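Foro Manipulación y captura de datos > Hardware > Kits de mano

Tema: Kit Zekitz de dos manos para tareas con tela, ¿alguien lo tiene en uso?

trundo_lab
Estamos valorando el kit Zekitz bimanual para grabar demostraciones de doblado. El presupuesto que nos ha pasado Trundolar es de 4000 euros con los dos módulos, los cubos de marcadores y la cámara de ojo de pez de cada mano. Me interesa la estabilidad del seguimiento con las dos manos juntas y el estado del cableado después de unas semanas. La ficha del fabricante no dice nada de ninguna de las dos cosas.

ivar.hovland
Lo usamos desde abril. Trabajamos con un paño de cuadros azules sobre una mesa de ping-pong, con cámara fija externa además de las de mano. 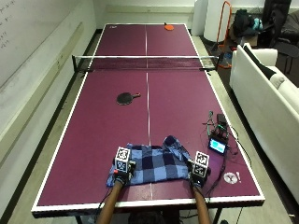
Foto: Ivar Hovland

El cubo va encima de cada módulo, con marcadores negros sobre blanco. Mientras las manos quedan separadas, el seguimiento es estable. Al cruzarlas, un cubo tapa al otro y la pose salta. En nuestro último lote descartamos 11 episodios por ese motivo. No lo considero un defecto grave, pero hay que contarlo en el rendimiento por hora.

El cableado es lo peor. Los cables del módulo derecho vuelven por encima de la mesa hasta la electrónica y condicionan el gesto. Conviene dejar holgura y fijarlos fuera de la zona de la tela.

mkv_82
Discrepo en lo del defecto. Un kit que se vende como bimanual y pierde la pose al cruzar las manos no cumple la especificación. El Grolotard lleva marcadores en las caras laterales inclinadas y a nosotros nos aguanta cruces cortos. Cuesta más, de acuerdo.

ivar.hovland
El Grolotard lo probé en préstamo. Aguanta mejor el cruce, sí, pero pesa más en la muñeca y los operadores pedían parar antes. Para sesiones largas prefiero descartar episodios.

trundo_lab
¿Y la cámara de mano? Con tanta curvatura no sé si la tela se distingue bien cuando está pegada a la lente.

ivar.hovland
Depende del color de la tela y de las luces. El campo es circular, con mucha distorsión en la periferia, y los puntos de luz del techo entran por el borde. La textura del tejido se conserva bien.
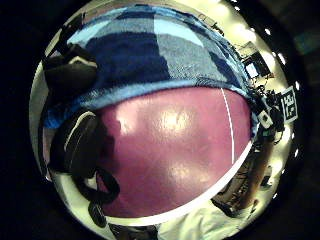 Para calibrar seguimos el procedimiento del manual con una modificación: fijamos la exposición a mano antes de empezar. En automático, cada vez que una superficie brillante ocupa el centro, la ganancia baja y los marcadores del fondo pierden contraste. Con exposición fija el detector deja de fallar en los bordes, al menos con nuestra iluminación.

Otro detalle: los dedos del guante entran por el lateral del campo. Si vais a entrenar con esas imágenes, decidid pronto si los enmascaráis. Nosotros no lo hicimos al principio y tuvimos que reprocesar 3000 clips.

mkv_82
Enmascarar los dedos me parece un error. El contacto con la tela está justo ahí. Si lo tapas, pierdes la única señal visual de cuándo hay agarre.

ivar.hovland
La apertura de la mano la registra el módulo aparte. Para nosotros es suficiente. Si tu modelo solo recibe imagen, entonces tienes razón.

pelusa_tx
Dos apuntes de mantenimiento. El firmware 2 corrigió la deriva entre los relojes de ambas manos, así que comprobad la versión antes de aceptar la entrega. Y el soporte lo lleva Mladenović, no Trundolar: si abrís la incidencia con el distribuidor, la reenvían y se pierden días.

trundo_lab
Gracias. Voy a pedir una unidad de prueba con el firmware nuevo y mediremos los saltos de pose con las manos cruzadas a varias alturas. ¿Alguien tiene el patrón de los cubos en vectorial? El PDF de Zekitz viene rasterizado.

pelusa_tx
Te lo mando por privado. Revisa la escala al imprimir, el margen blanco cuenta en la medida.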